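Open day at the Amegashie workshop, Drerport

I'd been meaning to get over to Drerport ever since the student robotics club there moved into the old Amegashie building, and when they put on an open day for Thursday, March 7, 2024 I booked the afternoon off and caught the early bus. Parking is a pain round there, so do take the bus if you go. It stops right outside and the walk through the yard takes no time at all.

The club has two teams at the moment. One builds the actual machines (lots of sawing, lots of swearing under the breath) and the other, the Bretov team, does everything in simulation first. I started with the builders because they had the biscuits, but I ended up spending most of my visit with Bretov. Their project is called Odidix, and it's a kitchen helper that has to learn to pick things up in rooms it hasn't been in before. They'd been stuck on the picking up since February!

They had it going on a big screen, with the view from the robot's wrist, and kindly let me have a few to take home.
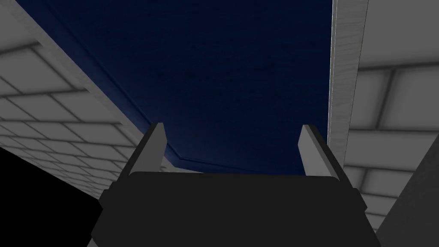
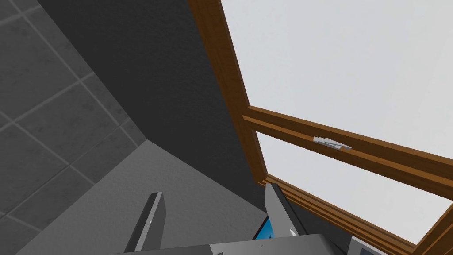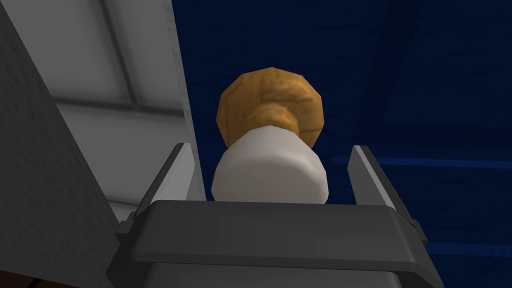 Scoring was the bit I really wanted to hear about, as our own club gets into terrible rows over it. Odidix gets a fixed number of tries per night, 300 of them, and each one is marked pass or fail by the software, with no half points. I asked what happens with awkward shapes, like the little thing with the orange-brown cap on a white base sitting between the open fingers, and a lad with a very patient voice told me that round tops are the worst because the fingers want to slide off. They've got 2167 tries saved so far and they go through the failed ones together over lunch, which sounds like a much nicer way of doing it than our shouting.

After that I had a go at the controls myself. I was dreadful. You steer with a gamepad and I kept mixing up tilt and turn, so the whole kitchen went swinging about and I felt a bit seasick — a girl half my age took over and had it straight in two goes. The practice kitchen is free to try all day and the queue was short, apart from just after the talk.

The talk itself was a bit long, if I'm being picky, and the room was freezing. Good questions at the end though, mostly from parents wanting to know what their kids would need to join (a laptop and a free evening, as far as I could tell). Tea was by donation and the flapjack was excellent.

I've asked whether a few of us could come back for one of their lunch sessions and they said yes, so if anyone fancies it, put your name on the sheet by the kettle and I'll sort out the bus times.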